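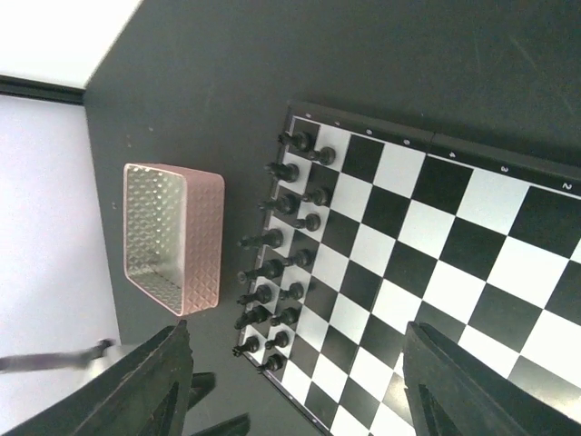 책상 위 체스판, 그리고 분홍 바구니

2020년 7월 5일

어제 새벽에 드디어 '재의 등대지기' 마지막 장을 덮었어요. 561쪽짜리를요! 2월에 사 놓고 책장에서 먼지만 먹이던 책인데, 막상 시작하니까 8일 만에 다 읽어 버렸네요. 이럴 거면 왜 그렇게 미뤘나 싶고(표지가 너무 칙칙해서 손이 안 갔던 것 같기도 하고), 아무튼 까먹기 전에 좀 적어 두려고요.

배경은 Stolden이라는 항구 도시예요. 바다가 서서히 물러나서 이제는 배도 안 들어오는 항구인데, 등대만은 매일 밤 켜져 있어요. 주인공은 그 등대를 지키는 사람이고, 처음 60쪽 넘게는 진짜로 불 켜고, 기름 채우고, 일지 쓰고, 자고, 이게 다예요. 여기서 책 던지는 분들 꽤 있을 것 같아요. 저도 한 번 덮었다가 라면 끓여 먹고 다시 폈거든요. 근데 일지 문장이 조금씩 이상해지기 시작해요. 어제 쓴 글에 본인이 쓴 기억이 없는 줄이 하나씩 끼어 있는 거예요. 그 대목부터는 화장실도 책 들고 갔습니다.

중반부터는 무대가 Flirneck으로 옮겨 가요. 산 위에 있는 도서관 도시인데 설정이 진짜 취향 저격이었어요. 사람이 죽으면 그 사람이 평생 한 말이 책으로 묶여서 서가에 꽂히고, 말수가 적었던 사람의 책은 손바닥만 하고, 수다쟁이는 벽 하나를 다 차지하고... 저는 죽으면 건물 한 채 나올 것 같은데요. 주인공이 자기 어머니 책을 찾으러 갔다가 너무 얇아서 한참 서 있는 장면이 있는데, 여기서 좀 울었어요. 지하철이었는데. 내릴 역도 지나쳤고요.

Nartey 이야기를 안 할 수가 없네요. Nartey는 등장인물이 아니고 강 이름인데, 사실상 이 책에서 제일 성격이 뚜렷해요. 화가 나면 거꾸로 흐르고, 건너는 사람한테 꼭 뭘 하나씩 받아 가요. 어떤 사람은 신발을, 어떤 사람은 고향 사투리를 잃어버려요. 주인공이 뭘 내줬는지는 끝까지 직접 안 나오는데, 앞부분을 다시 읽어 보니 힌트가 있더라고요! 강을 건넌 뒤로는 주인공이 단 한 번도 색깔 얘기를 안 해요. 첫 부분에는 불빛 색을 그렇게 길게 묘사하던 사람이요. 이걸 발견하고 소리를 질러서 고양이가 도망갔어요.

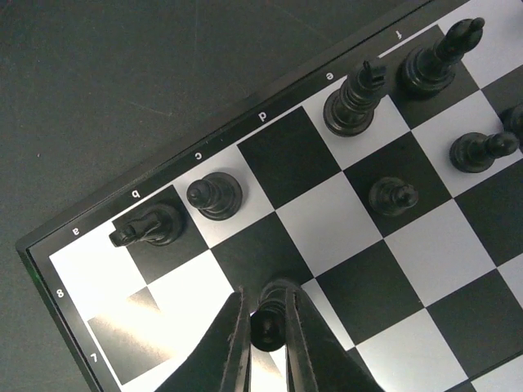
강을 건너는 장면은 책의 어디쯤에 나오나요?
11장 끝부분입니다. 분량이 짧아서 그냥 넘기기 쉬우니 12장으로 가기 전에 한 번 더 읽어 보시길 권해요.

아쉬운 점도 있어요. 일단 Zidov 전쟁 부분이 너무 길어요. 누가 누구 편인지 지도까지 그려 가며 읽었는데 (영수증 뒷면에 그렸다가 잃어버려서 또 그렸어요) 결국 줄거리에 크게 상관이 없더라고요. 장군이 셋 나오는데 말투가 다 똑같아서, 대사만 보면 누군지 모르겠어요. 작가가 전쟁 역사를 열심히 공부한 건 알겠는데 보급로 얘기를 20쪽 내내 하는 건 좀... 저는 그 부분에서 이틀을 썼습니다.

번역은 대체로 좋았어요. 특히 일지 부분이 담백해서 원문이 궁금해질 정도였고요. 다만 뱃사람들 말투를 전부 '~하게나'로 통일한 건 취향을 탈 듯해요. 스무 살짜리 갑판원도 '이보게'라고 해서 몇 번 웃었네요. 그리고 오타가 좀 있어요. 뒷부분에서 '등대'가 '등재'로 나온 데가 있는데 하필 제일 심각한 장면이라 몰입이 확 깨졌어요. 2쇄에서는 고쳐졌으면.

결말은 말 안 할게요. 스포일러 싫어하시는 분들이 계셔서. 그냥, 불을 끄느냐 마느냐로 끝나는 책이라고만 해 둘게요. 저는 처음엔 '엥?' 하고 뒤에 몇 장 더 있는 줄 알고 넘겼는데 작가의 말이더라고요. 밤새 누워서 생각하다 보니 또 그게 맞는 것 같기도 하고요. 끝나고 나서 첫 문장을 다시 읽어 보세요, 꼭이요.

별점은 다섯 개 만점에 네 개. 전쟁 부분에서 한 개 뺐어요. 도서관 도시만 따로 떼서 단편집으로 내 주면 저는 바로 예약 구매합니다, 진짜로.

아, 그리고 댓글로 같은 작가의 전작부터 읽어야 하냐고 물어보신 분, 저도 전작은 안 읽었는데 이해하는 데 문제없었어요. 세계관은 이어진다는데 시대가 한참 달라서 겹치는 인물도 없대요. 전작은 지금 도서관에 예약 걸어 놨고 제 앞에 대기자가 있어서 언제 올지 모르겠네요. 그동안은 사 놓고 안 읽은 단편집이나 꺼내 보려고요. 혹시 도서관이 나오는 환상소설 중에 재밌게 읽으신 거 있으면 추천 좀 해 주세요. 두꺼워도 괜찮은데 보급로 얘기만 없는 걸로요!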